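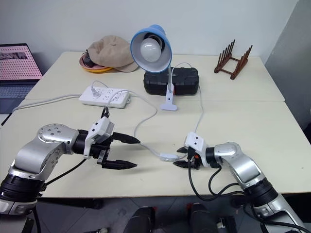 Kusum Sisodia wrote back after the last report to say that a lamp switch belongs where a person's hand already is, and that if people have to feel along a cord behind their books to find it, they'll just leave the lamp on all evening. She also asked us to say more about the cords in general, because the first report was nearly all about bulbs.

Fair point, and it shaped most of what we did this period! The Vorkenier study rooms now have lamps on more than half of the desks we promised, and the cords have had as much of our attention as the lamps themselves. A summary first, then the details.

Where we are

The grant from Windico covers 225 desk places. At the end of this period 141 of them have a clamp lamp fitted and a socket within reach. The other 84 are waiting on furniture, with no lamp problems at all behind that number, and I expect to close most of the gap by December. We've also finished the setup sheet, which is the page that tells whoever is arranging a room where the lamp goes, where the power strip goes, and what happens to the extra cord. It's on its third draft and it finally fits on one side of paper.

The lamps

We stayed with the clamp type, flexible neck and dome shade, and I'm so glad we did. A lamp with a heavy foot eats up the corner where a laptop wants to be. A clamp takes a couple of inches of table edge and leaves the rest alone. The blue shades have been a hit too. I was ready to order plain white ones for every room and got talked out of it by the evening group at Pal, who said the room felt less like an exam hall with some color in it. They were right.

We're using frosted bulbs throughout. With a domed shade tipped toward the reader you do get a look at the bulb now and then, and a clear one is hard on the eyes.

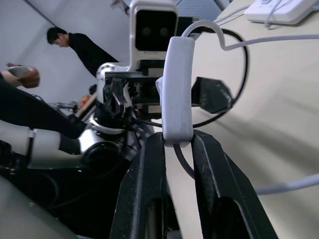
Cord length was the other big decision. We went long, and long cords make a mess — there's no way around it — but a short one forces the power strip up next to the books, and then every phone charger in the room ends up there as well. With the longer cord the strip can lie toward the back of the table and the inline switch comes forward to the person sitting down. The setup sheet now says to place the switch first, about a hand's width from where the reader's arm rests, and then deal with whatever cord is left over on either side of it. We had it the other way around in the first two drafts: strip first, then lamp, then switch wherever it happened to land. Kusum, this is your note at work.

What to do with the leftover cord is still open. Coiling it and tying it looks nice for a week. Then somebody slides the lamp along to share it and the tie comes off. Clips under the table edge hold better, but they get in the way of the clamp on the thinner tabletops. I'd like to try a soft sleeve next, and I've asked Privomov for a few lengths in white so we can see how they hold up in a busy room.

The tables

Most of the rooms use pairs of light tables pushed together, one in front of the other. It gives a lovely deep surface. You can have a lamp, a laptop, an open binder and your hat on it and still have space to write. The clamp goes on the front edge of the back table, so the lamp stands in the middle of things where it can do some good, and you don't lose light to the wall behind.

The catch is that the two tables have to be snug for this to work, and the clamp wants a little room. We've settled on fitting the clamp first and pushing the tables up to it afterward. The seam also collects pencils. I have no fix for pencils.

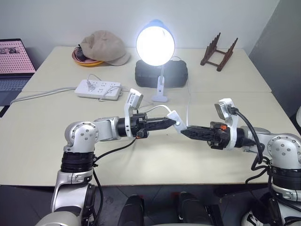

One more table item: heights. The tables we got from the Privomov store came in two batches, and 16 of them were a hair taller than the rest. You don't notice until you pair a tall one with a short one and run a cord across the step. We've kept those 16 together in the upstairs room and paired them with each other, and the problem went away without spending anything.

Money

We're slightly under on lamps and slightly over on power strips. The strips with sockets on the top face cost more than the narrow kind I budgeted for, but they let people plug in without lifting the thing up, and I'd make the same choice again. I'm asking to move $70 from the lamp line to the strip line. No change to the total.

Next period

Finish the remaining desk places as the furniture arrives. Try the cord sleeves in one room before buying any more. Get the setup sheet printed on heavier paper, since the current copies curl. I'd also love for someone from Windico to come by in the late afternoon, when the daylight is going and the lamps start coming on along the rows. Let me know a time that suits and I'll make sure the upstairs room is open as well.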